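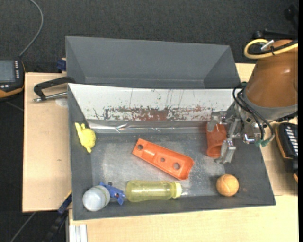
Lasting power of attorney and online-only accounts: what can the attorney do?

Posted in Wills, Probate and Later Life
Tags: LPA, property and financial affairs, online banking, England and Wales

My father has a property and financial affairs LPA, registered in July, with me and my brother appointed jointly and severally. He is 81, lives in Ledham, and still has capacity, but his eyesight is poor and he wants me to start dealing with the accounts. The box allowing attorneys to act while he has capacity was ticked.

His main bank accepted the LPA without trouble. The difficulty is everything that exists only online. He has a savings account with no branches (balance just over £4,000), an energy account that sends no paper, a share-dealing account and an email address that all of these use for security codes. He has given me a notebook with the passwords in it and told me to log in as him.

2 things I would like to know. Is it acceptable to use his passwords now that the LPA is registered, given that he has told me to? And does the LPA give me any right to his email account, where the provider has no process for attorneys that I can find?

The will is a separate matter and is already with a solicitor.

Posted by Larkska

Brayden Perron
Reply marked as helpful by 4 members

Taking the passwords first. The LPA gives you authority to act on his behalf. It doesn't entitle you to present yourself to the bank as him. Most account terms forbid the customer from sharing log-in details with anyone, and I have not seen a set that makes an exception for attorneys. If money went missing while you were using his credentials, the provider could argue that he had broken the terms, and he might then have difficulty getting a refund.

The correct route is to register the LPA with each provider and be issued with your own log-in. For an LPA of that age, use the online service run by the Office of the Public Guardian. You and your brother each get an activation key by letter. You create an account, add the LPA, and generate an access code for each organisation. Some smaller firms will not take the code and ask for a certified copy. Your father can certify copies himself while he has capacity. Every page has to be signed and dated with the prescribed wording, so read the guidance before he starts.

In the order I would do them:

Savings account. Look for "third party access" or "power of attorney" in the help pages. Branchless providers normally want the access code and proof of your identity. Ask whether attorneys get online access or telephone only, as this varies.

Share dealing. Expect this to be slow. Check also whether the holdings are under discretionary management. If they are, the wording of the LPA matters and you should ask the solicitor.

Energy. A named contact on the account is usually enough.

Email. An LPA covers property and financial affairs. An email account is a contract for a service, generally personal to the user, and providers differ in what they will accept. While your father has capacity he can change the contact address on each financial account, or ask for letters. I would get the security codes moved off that mailbox before anything else, and do it with him sitting next to you.

Keep a record of every transaction from the first day you act, and keep his money apart from yours.

Bastmont

Just use the passwords. I did it for my mum for years and the bank never said a word. He's told you to do it so it's his decision. The forms are a waste of an afternoon.

Perron_G

I would not follow the reply above. It may well cause no trouble until the day a payment is queried, and by then the log-in history shows him using a device in a different town.

One addition to Brayden's answer. Check whether the email provider has a legacy or inactive account setting. These let the user name a person who can receive some of the data after death or a period of no activity. Your father has to set it up himself. It does nothing for you during his lifetime if the account stays active, but the executors will be glad of it.

Also check for two-step verification tied to his mobile number. If the handset is on a pay-as-you-go SIM that is rarely topped up, the network can withdraw the number. We lost access to an account holding £200 that way, and getting it back took until the following spring.

Larkska (original poster)

Thank you. Savings provider contacted, they accept the access code and will give me a separate log-in. My brother has to register separately if he wants one. Share dealing still outstanding, they have asked for a certified copy.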